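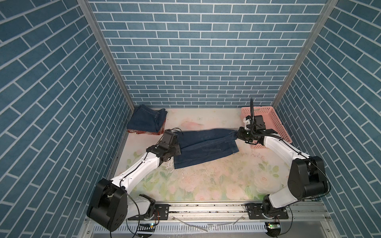

The Long Afterlife of Imitation Brick

Home & Heritage | Features | Design History

08/05/2026
By Ona Kütt

The Pitus Collection occupies the upper floor of a former seed warehouse in Ernow, two streets from the river. It holds 779 sample books of printed wallcoverings, most of them acquired from decorating shops that were closing or changing hands. The books are heavy and awkward to shelve, and many still carry prices in pencil on the reverse of each sheet.

For much of its existence the Collection was consulted chiefly by restorers seeking florals and stripes for period rooms. Requests have lately moved in another direction. Readers now ask for papers that imitate something else: wood paneling, woven cane, tile, marble, and above all brick.

"We did not regard brick as a research subject," said Aslı Ertürk, the Collection's head of conservation. "The brick sheets were cataloged under 'miscellaneous imitations' and there was very little pressure to look at them again. That heading has now been broken up, and brick has a heading of its own."

A Respectable Deception

The practice of painting one building material to look like another is far older than wallpaper. Plaster was ruled and tinted to resemble cut stone in houses whose owners could not obtain the stone or did not care to pay for it. Printed paper made the same effect available by the roll. Early stone and brick designs were generally intended for entrance halls and stairways, where visitors expected a degree of formality and where a worn section could be replaced without disturbing the principal rooms.

The appeal was partly practical. A repeating block is easy to match at the seam, and a scuff on a mottled ground attracts little notice. Paperhangers were nevertheless cautious. A floral sheet may be hung slightly out of true without harm, while a course of brick reveals any error in the line of the ceiling. Trade manuals in the Collection advise the hanger to work from a plumb line and to place the poorest match behind a door.

Staggered courses, in which each brick is centered over the joint below, account for the great majority of the designs. Color has been treated with more freedom. The books contain reds and buffs, as might be expected, but also whitewashed grounds, charcoal, sage green and a range of blues. Slate blue brick with thin white mortar lines, a combination still in use, has never required a kiln to justify it. Ms. Ertürk considers such papers the most interesting of the group.

"A red brick paper asks to be believed, at least from the other side of the room," she said. "A blue one makes no such request. It borrows the order of the wall and leaves the rest."

From the Hall to the Rental

The present demand rests largely on adhesive-backed sheets, which may be applied without paste and, in principle, taken down again. They are sold to tenants, to owners of small shops, and to anyone who must make a temporary interior look settled. Schools use them behind notice boards. Market traders line the backs of their stalls with them.

Kalniņš, a family printing firm that has produced wallcoverings through three generations, closed its brick line when taste turned to plain painted walls. It resumed production after a distributor requested a trial run of 600 rolls, which sold before the second color had been proofed. The firm now offers brick in 5 colorways and has returned one of its older printing cylinders to service, having found that the slight irregularity of the engraved surface was preferred by customers to a cleaner digital version.

The change of material has brought a change in the life of the product. A pasted paper might remain in place for decades and be covered in its turn by others. The Collection owns a section of wall from a boarding house in which nine layers can be distinguished along one edge, with two imitation bricks among them, separated by a trellis, a stripe and a pattern of sailing boats. Adhesive sheets are less likely to survive in this manner. They are removed when a lease ends and are seldom kept.

The Collection has therefore begun to ask for them. Under a program named Plistenico, after the narrow lane on which the warehouse stands, residents of Ernow and neighboring towns are invited to submit a piece of any wallcovering they take down, together with a short statement of the room in which it was used. More than 80 pieces have been received. They include a bathroom marble, a child's alphabet border and a quantity of brick, much of it from kitchens.

Problems of Preservation

Conserving this material presents difficulties for which earlier experience offers limited guidance. Rag and wood-pulp papers behave in ways that are well understood. Vinyl films do not age uniformly. Some become stiff, others grow tacky, and the adhesive may migrate toward the printed face. Sheets stored in contact with one another can become impossible to separate.

At present each piece is laid on silicone-coated release paper and stored flat in a ventilated drawer - a method Ms. Ertürk describes as provisional. Cleaning is kept to a minimum. Grease from a stove or the outline of a picture hook is treated as evidence of use and is recorded before any decision is made about its removal.

There remains the question of description. Manufacturers issue the same design under several names, and donors rarely retain the packaging. The catalog accordingly records the bond, the size of the brick, the width of the mortar line and the presence or absence of a printed shadow. The last of these has proved the most useful for dating. Shadows in older papers fall consistently to one side, in keeping with a window presumed to stand at the left of the room. Many recent designs omit them altogether.

A selection from the Plistenico submissions will be shown in the reading room in June, alongside the boarding house wall and several of the hangers' manuals. Visitors may handle a set of modern samples provided for the purpose. The Collection continues to accept wallcoverings of every kind and asks only that donors refrain from folding them.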